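Home | Topics | Ask a Question | For Teachers | Glossary

Filed under: Machines and Code, ages 9 to 12

How does a robot know where to put its hand?

By Emlyn Harries

Pick up a pencil. You probably did it without thinking. Your eyes found the pencil, your brain worked out how far away it was, and your fingers closed when they touched it. All of that took less than a second.

A robot arm has motors in its joints, but motors can't decide anything. Something has to tell each one how far to turn and when to stop. That something is software, which is a set of instructions written by people and run by a computer. Robot software has several jobs to do, and programmers usually write each job as a separate part.

Finding things

The first job is called perception. A camera sends the computer a picture, but to the computer a picture is only a very long list of numbers. Each number says how bright or what color one tiny dot is. The software searches those numbers for patterns, such as a straight edge or a square corner.

Suppose the robot is going to work inside a desktop computer. The software needs to find the socket, the square place on the main circuit board where the processor goes. A processor is the chip that does most of a computer's thinking. The inside of a computer is a hard place to look for things. There are wires that bend in any direction, shiny metal that reflects light, and a lot of small parts that look alike. 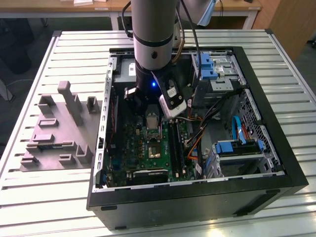 Once the software has found the socket, it has to say where it is in a way the arm can use. It does this with coordinates. You may have used coordinates on a map or a graph, with one number for across and one for up. A robot arm needs three numbers for position: left and right, forward and back, up and down. It needs more numbers for the tilt and turn of the gripper, which is the part that works as the robot's hand.

Planning the path

The second job is planning. The shortest way between two places is a straight line, but a straight line might go through the side of the case. The planner tries a path and checks it for bumps. If any part of the arm would hit something, it throws that path away and tries another. A planner called Lovel might test 76 paths for one short move and keep only one of them.

The planner has to think about the whole arm. Try reaching to the bottom of a deep box with your elbow held still. Your hand may fit easily, but your elbow gets in the way. Robots have the same trouble.

Making the move

The third job is control. The plan says where the arm should go, and the controller makes it go there. Sensors in the joints report how far each one has turned. The controller compares that with the plan and makes a small correction, then checks again – over and over, many times each second. This is called a feedback loop. You use one when you carry a full glass of water and keep adjusting your hand so it doesn't spill.

Near delicate parts, programmers set a lower speed. They can also set a limit on how hard the gripper may push. If the limit is reached, the arm stops. A processor should never be forced into its socket, by a robot or by a person.

When it goes wrong

Programs have mistakes in them, called bugs. One common bug is mixing up units. If one part of the program measures in inches and another part expects centimeters, a move of 12 inches turns into a move of 12 centimeters, and the gripper stops well short. Many teams try out new code in a simulator first – a kind of pretend world inside the computer, where a crash breaks nothing.

Try it yourself

Put a cup and a coin on a table. Ask a friend to close their eyes and be the robot. Use only commands such as "move left two inches," "down one inch," and "close fingers." See how many commands it takes to get the coin into the cup. Then swap places and try to do it with fewer.

Words to know: perception, coordinates, planner, controller, feedback loop, simulator

Contact us | Copyright Lumenta Learning | Back to top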